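Two-arm kitting cell places everything a little to the left after cleaning
Posted in: Cells and Fixtures > Setup and Care

dongate_nights
We have a two-armed robot with multi-fingered hands that sorts small blue parts onto a printed sheet. Each part has an outline and the part is supposed to end up in its outline. Simple enough that I was put in charge of it.

It ran fine through January. Then we cleaned the cell, which meant wiping the tabletop, taking down the black curtain and putting it back up, and printing a new sheet because the old one had coffee on it. Since then the big cylinder and the thin one keep landing beside their rectangles. The miss is 4 mm, every time, same direction. I would almost prefer it to be random, as then I could blame the robot.

Things I have tried: restarting it, restarting it again, and the alignment routine in Bivent, which says everything is within limits and seems pleased with itself. The oval and the small circle on the left are hit or miss. What do I check next?

3 replies

tusness_bench
Did you print the new sheet at full size? Office printers love to "fit to page" and they don't tell you they did it. Put a ruler on one of the outlines and compare it with the drawing. If the sheet has shrunk, the parts near the middle will look nearly right and the ones toward the edges will be off, which sounds a lot like your trouble.

If the size is good, look at how the sheet sits. Ours has no pins or corner stops, only tape, and tape is a suggestion. Do this with the power to the arms off:
Clean the table where the sheet goes and let it dry.
Lay the sheet against a straightedge clamped along your reference line.
Tape all the corners, flat, no bubbles.
Run the alignment routine again after the sheet is down. If you ran it before, it was measuring a sheet that has since gone in the trash.

Then run one part at a time at slow speed. Start with the large cylinder, because it has the biggest outline and you can see a miss from your chair. Leave the tiny block for last or you will spend the afternoon on the floor looking for it.

Also check where the wrist cables go. A cable that snags can tug a hand over by a hair at the end of its reach, and the arm will swear it is where it was told to be. Give it enough slack to bend the wrist all the way both ways, and keep the loose run off the paper.

Our layout, for comparison:

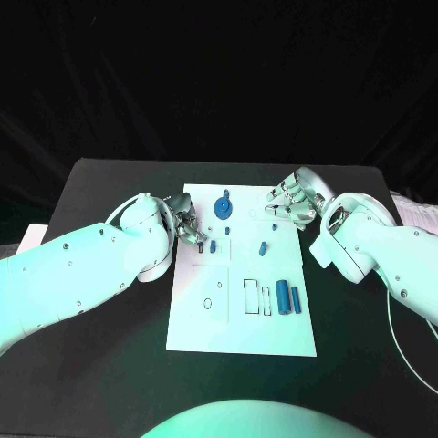
phung_fan_80
The cables would be my second guess. My first would be the hand offset. We run a cell from Phùng and after any cleaning somebody has leaned on a fingertip, no matter what they say. Bivent checks the arms against the table, but at least in our version it doesn't check the fingers against anything. Have the hand pinch a peg you trust, bring it down over a printed cross, and look at it from two sides. If the peg is off by your 4 mm, redo the offset for that hand and leave the sheet alone. Takes up to 24 minutes if you read the instructions, longer if you don't.

gasket_6
try turning the sheet around

dongate_nights
Turned the sheet around. It now misses everything, so thanks for that.

Measured the print and it came out of the office machine at 97 percent. Reprinted at full size, straightedge, tape, alignment after. The big cylinder is in its rectangle. The thin one is still a touch over the line, so I'm doing the peg test on the right hand after lunch.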